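Last updated: January

4. Trialling the Jelora sorting kit

4.1 What comes in the package

Most of the small-business packing kits we looked at for this review assume that the buyer already employs someone who can program a robot. Jelora doesn't, and that is what drew us to it. The kit is sold by Stistatbridge as a bench-top package: arms, parallel grippers, mounting plates, a control box and a licence for the Pascu teaching software, which runs on an ordinary laptop. You bring your own table and your own bins. We were delighted by that last part, as the two rival packages we had on loan earlier both insisted on their own moulded trays and wouldn't recognise anything else!

Our interest was in light retail packing, the sort of work done in the back of a pharmacy or a gift shop, where small printed cartons have to be gathered into a tote and nobody wants to spend a week setting up fixtures. Cartons of this kind are awkward for a gripper. They're light, they crush at the corners, and they tip over if a neighbour brushes past them. We set up at our Wistthorpe lab with a plain white table against a pale wall and a bright yellow ribbed bin in the middle as the main target, with other containers on either side.
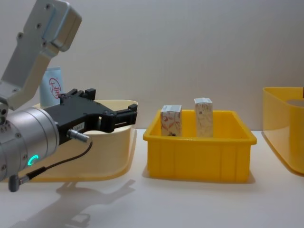 Setting up was the part we had dreaded, and it took far less out of us than we'd planned for. The printed guide has 6 stages, and the only one that slowed us down was the cable routing (the guide shows the lead tied back along the arm, but doesn't say where the ties should go, so we tried it a few ways). Pascu found both arms on the first attempt. From there a user teaches a task by moving through it at low speed and marking the points that matter, then naming each container on screen. Our operators favoured short names and coloured labels, and the software coped happily with both.

4.2 Method

We ran the trial over 6 sessions. Each session began with the bins put back by hand to marks on the table, then shifted a little on purpose, as they would be in a real stockroom. Cartons were to be stood upright in the central bin with their tops clear of the rim, so that a person could pick them out again without digging. Upright placement is a harder test than dropping, and we think a fairer one for this trade.

We logged 1,946 placement attempts in all. An attempt was scored as clean if the carton stayed standing after release and no other carton moved by more than its own thickness. Anything else went down as a miss, including cartons that leaned on the bin wall and would have been perfectly fine for a shopkeeper. We kept the rule strict so that the next group to try the kit can compare like with like. Emilian Nedelcu scored every attempt from the session logs and did not take part in the teaching.

The first 300 attempts used one arm for placing, and the remainder used both. With two arms the order of work matters a good deal more. A carton set down near the front of the bin can block the approach for one meant to go behind it, and Pascu leaves that decision to the user. We ended up filling from the back forward, with a small gap left between neighbours wherever the bin allowed it.
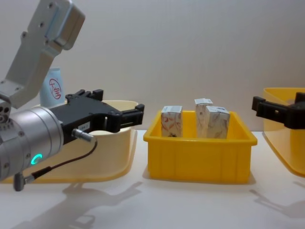
Figure 1. Two-arm set-up with three upright cartons in the central yellow bin. Both grippers are open.

4.3 Remarks on handling

What impressed us most was how gentle the grippers are at the default setting. The closing force can be changed with a slider in Pascu, and we left it alone after the first session. Release is slow and even, and there's a setting called "ease off" that backs the fingers away in a straight line before the arm lifts. We'd switch it on for any tall, narrow item. It costs a moment per placement, and our operators all felt it was well worth the wait.

The status ring on the wrist is another thing we grew fond of. It can be seen from a normal standing position, so you don't have to keep glancing back at the laptop.

There are rough spots. The teaching screen hides the undo button inside a menu, and two of our saved tasks lost their container names after a software update (Stistatbridge sent a repair file the same afternoon). The arms' reach also overlaps over the middle of the table, which is handy for sharing a bin but means the user has to set the waiting points with care. We would like to see a colour overlay of the shared area in a later version of Pascu. The present one gives it only as a list of numbers, and our newer operators found that heavy going.

Related items
Choosing bins and totes for bench-top packing
Teaching by hand: notes from first-time Pascu users
Gripper force and carton damage in light retail work
Wistthorpe lab equipment list

Contact the Wistthorpe lab | Copyright, the authors | Back to top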